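Finished it at last. The Drustow book, I mean, the one about water treaties and who gets to shut the tap. Started last September, put it down twice, picked it up again because my sister kept asking for it back.

Quick thoughts before work, no time to polish.

The argument: countries don't fight over rivers, they bargain over them, badly, for decades. Fine. I buy maybe two thirds of that. The opening chapters are great, all the old border talks, the maps that didn't match, the delegates who wouldn't sit in the same room.
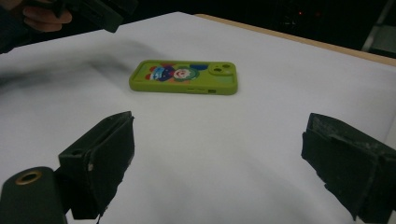
Green case, face down.

Then Hernovport. 200 pages on one port city and one dam upstream. Too much! I get that it's his big case but I was skimming by the second lawsuit. And he never tells you what the farmers thought, only what the ministries wrote down about the farmers. Big hole for a book that says on page 5 it's going to be "about people first."

Footnotes: 1,391 of them (they're numbered straight thru, so the last one tells you). I read a lot of them. Some of the best stuff is hiding back there, including a whole fight over a bridge toll that should of been a chapter.

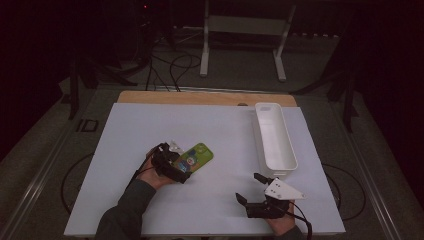
Isauro Quezada wrote in to say I'm being unfair on the Hernovport part, that the ministry papers were sealed until a few years ago and just getting them into print is worth the slog. And that I should read the dam chapter again, slower, before I call it padding.

OK, maybe. I might do that over the summer. Still think an editor could have cut half and kept the papers in an appendix.

The last section is where he lost me. Suddenly we're doing predictions. Sanctions, pipelines, a new alliance by the time my kids vote. None of it is sourced like the rest and the tone goes all TV panel.

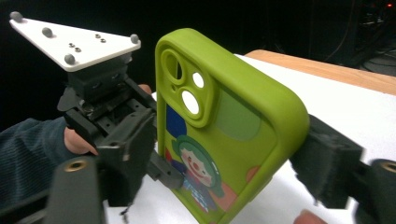 Compare Navarrete, who covers some of the same ground in a much thinner book and just stops when the evidence does. Drier, yes. Trust it more tho. If you only have time for one, get that one, then borrow Drustow for the frist six chapters.

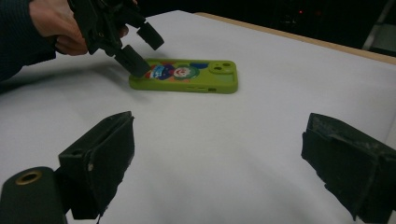
Next up is the Flilton biography, which is a brick. Wish me luck. Anyone read it already? Is the war part at the start or do I have to wait for it?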